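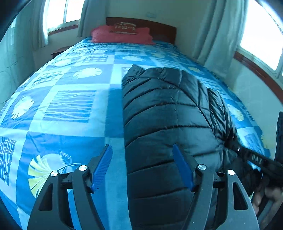 発表メモ:寝室で試す手持ちグリッパー

2020年9月11日、Rurkcombe工房の月例会。持ち時間12分。質疑は別。早口にならないこと。

スライド1 自己紹介と題名

Kieran Bellamyです。工房では主に木工の棚の横の机を使っています。今日は自宅で組んでいる手持ちグリッパー「Skuvel」の話です。モーターはまだ載っていません。手で握って指を開閉し、付けたカメラで手先を記録する道具です。
(モーターの質問は最後に答えると先に言う)

スライド2 写真はこのまま出しておく

ベッドに黒い中綿のジャケットを広げています。手前に見える2本の指がカメラの付いた側です。右から入っている黒い工具の先がジャケットの右側に当たっています。
青い当て面は左右で見え方が違います。左は細かい筋があり、右はもっと平らで暗く見えます。ここは後で戻ります。
銀色の丸いキャップのところが関節です。外側の幅広のリンクには細長い三角の穴が開いています。
(ここで一度止めて、後ろの席から見えるか聞く)

スライド3 作り始めた経緯

4月に始めました。最初は洗濯物をたたむ腕を作るつもりでした。腕のほうは机に固定するところで行き詰まって、今は箱の中です。
先に手先だけ作ればよいと言ったのはDenise Pearceさんです。手で持って使えば、肩や肘の設計を後回しにできます。布のどこをどの向きで挟めば持ち上がるのか、自分の手で確かめられるのも助かりました。

スライド4 リンク

平行リンクです。指先の向きが開閉で変わらないようにしたかった。試作の1番目は穴の位置が合わず、閉じると指先が内側に傾きました。紙に実寸で描いて、穴の中心を写し直しました。
穴あけはKeith Wainwrightさんにボール盤を教わりました。左右を重ねて一度に開けるやり方です。別々に開けていた頃は、片側だけ動きが渋くなりました。
三角の穴は手首の負担を減らすために開けました。効果は正直なところ測っていません。

スライド5 当て面

当て面は交換できるようにしました。机の上の木片ならどれでも持てます。布は別でした。
表面の滑る生地は、強く握るより浅い角度で寄せて、しわを作ってから挟むほうがうまくいきます。ジャケットの場合、縫い目の近くは厚みが急に変わるので、指を縫い目と平行に入れると外れやすい。袖は中で生地が重なって、表だけを挟んでしまうことがあります。
筋のある面と平らな面のどちらがよいかは、まだ決めていません。綿のシャツでは筋のあるほうが楽でした。
(実物を回す。指を挟まないように言う)

スライド6 カメラ

取り付け位置は7回変えました。低すぎると布しか映らず、高いと指先が遠くなります。今の位置なら両方の指先と、その先のベッドの奥まで入ります。
困っているのは窓です。写真でも窓が白く飛んでいます。黒いジャケットに露出が引っ張られると窓は全部飛び、窓に合わせると生地の継ぎ目がつぶれます。露出を固定する設定を入れたところですが、カーテンを閉めて撮るほうが早いかもしれません。
柄のある布の上に黒いものを置くと輪郭は拾いやすいです。逆に、黒い指と黒い生地が重なるところは境目が分かりにくい。次のリンクは明るい色にします。

スライド7 記録の取り方

1回の動作ごとに、始めと終わりで指を全開にします。後で映像を切るときの目印になります。
ファイル名に衣類の種類と置き方を入れています。最初の週はこれをせず、全部見直すはめになりました。
続けて作業できるのはほぼ16分です。それを過ぎると親指の付け根が痛くなり、握り方が雑になります。握りの部分を太くする予定です。

スライド8 失敗したこと

ピンの抜け止めを後回しにしたこと。動作中に1本抜けて、見つけるのに夕方までかかりました。
配線を手首の内側に通したこと。曲げるたびに引っ張られるので、今は外側を通しています。
寝室で作業する場合は、ベッドの高さに合わせて立ち位置を先に決めておくこと。私は腰を痛めました。

スライド9 次にやること

モーターを1個だけ載せます。片手分が動けば、手で開閉した記録と比べられます。
Huguette Gaillardさんから借りたばねばかりで、握る力も測ります。単位をそろえて表にするので、次の回に持ってきます。
明るい色の材料が余っている方がいたら声をかけてください。

質疑用の控え

・図面は公開するか → 穴の位置を直した版ができたら工房の共有棚に置く。
・左利き用は → 本体は左右対称。握りだけ作り直しになる。
・ズボンはたためるか → まだ試していない。
・モーターの種類は → 未定。音の小さいもの。

関連する発表メモ
ボール盤で穴の位置をそろえる(Keith Wainwright)
古いミシンのペダルをスイッチに使う(Carol Parsons)
Nuttall式の治具を机の端に付ける
Valtberg卓上旋盤の掃除と注油
ばねばかりの校正(Huguette Gaillard)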